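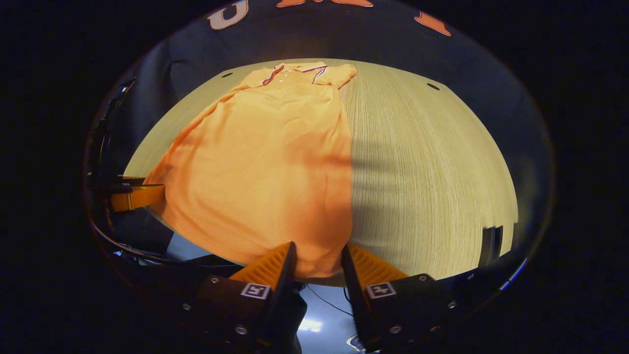 *Orange polo, front side up, hem between the fingers.*

Hi all, Shoshana here with the folding corner! We finally have house rules for recording shirt demos at Jullholm, and I'm so happy about it, because until now every one of us had a private idea of what a "good" start looked like (mine was the sloppiest, I admit it).

So, from now on: the shirt starts flat on the table, collar pointing away from you. Big wrinkles get smoothed out, little ones can stay – we want those! Check that both markers on the gripper are clean and uncovered before you hit record. If you fumble a grab, keep going, finish the fold, and tag the take as a retry. Please don't delete it. Keir Mowat went through all 2838 takes in the Zasura set and found that our tags were a mess, with 3 different spellings of "sleeve" (two of them mine, sorry Keir).

One more that people keep asking about. If somebody is standing across the table, hands stay off the wood until the take is done. Talking is fine.

The full sheet is 2 pages and lives in the Jukidbridge folder. Scribble your complaints on it, and we'll go over the whole thing again in November.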